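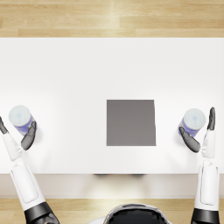 흰 테이블 위, 좌우에 하나씩 놓인 원통형 캔

그리사이드(Grisside) 무쇠 그리들 자주 묻는 질문

안녕하세요, 그리사이드 온라인 매장입니다. 프라식스(Prasix) 무쇠 그리들을 들이고 나서 문의를 정말 많이 주셔서, 고객 상담을 맡고 있는 우마이라 피르자다와 저희 직원들이 틈틈이 모아 둔 답변을 한자리에 정리해 보았습니다. 조금 길더라도 차 한 잔 옆에 두시고 천천히 읽어 주세요!

처음 받았는데 바로 고기를 구워도 되나요?
마음이 급하신 건 저희도 잘 압니다만(저희도 새 그리들을 보면 그렇거든요) 먼저 시즈닝을 해 주세요. 미지근한 물로 가볍게 씻어 물기를 완전히 닦은 다음, 식용유를 아주 얇게 펴 바르고 200도로 예열한 오븐에 한 시간 넣어 두시면 됩니다. 이 과정을 3번 반복하시면 표면이 한결 차분해져요. 기름은 바른다기보다 닦아 낸다는 느낌으로 얇게 써 주시는 편이 좋고, 두껍게 바르면 끈적하게 남습니다.

집에 오븐이 없는데 어떡하죠?
가스버너로도 충분히 하실 수 있어요. 창문을 활짝 열고 중약불에서 천천히 달구면서, 연기가 잦아들 때까지 기다려 주세요. 가장자리는 가운데보다 열이 늦게 오르니 그리들을 조금씩 돌려 가며 골고루 달궈 주시고요. 손잡이도 몹시 뜨거워지니 두꺼운 장갑을 꼭 끼셔야 합니다.

세제를 써도 괜찮은가요?
중성세제를 조금 쓰시는 정도는 괜찮습니다. 다만 물에 오래 담가 두거나 식기세척기에 넣는 것만은 참아 주세요. 눌어붙은 음식은 따뜻한 물을 부어 잠시 불린 뒤 나무 주걱으로 살살 밀어 내시면 대부분 떨어집니다.

녹이 슬었어요. 버려야 할까요?
아니요, 버리지 마세요! 녹이 난 자리를 수세미로 문질러 벗겨 내고, 깨끗이 헹궈 말린 뒤 처음처럼 시즽닝을 다시 해 주시면 됩니다. 캠핑을 다녀와서 가방에 넣은 채 깜빡하셨다는 분들이 참 많은데, 그렇게 되살려서 지금도 잘 쓰고 계세요.

인덕션에서도 쓸 수 있나요?
네, 쓰실 수 있습니다. 약한 불에서 시작해 조금씩 올려 주시고, 상판에 흠집이 나지 않도록 끌지 말고 들어서 옮겨 주세요. 화구보다 그리들이 많이 크면 바깥쪽이 덜 데워질 수 있습니다.

전용 덮개도 있나요?
질렐(Gillel) 덮개가 프라식스 그리들 4인용에 잘 맞습니다. 6인용 덮개는 현재 준비 중이고, 입고되면 매장 공지란에 올려 드릴게요.

배송비와 교환은 어떻게 되나요?
그리들은 무게가 있어서 다른 상품과 따로 포장해 보내 드리고, 배송비는 주문서에서 미리 확인하실 수 있습니다. 사용하지 않으신 제품은 받으신 날부터 17일 안에 교환이나 반품을 신청하실 수 있어요. 시즈닝을 시작하신 뒤에는 단순 변심 반품이 어렵지만, 처음부터 금이 가 있었다면 사진과 함께 편하게 말씀해 주세요.

가격과 재고 안내는 2022년 3월 26일 기준이며 이후 바뀔 수 있습니다. 더 궁금하신 점은 상품 문의 게시판에 남겨 주시면 차례대로 답해 드리겠습니다.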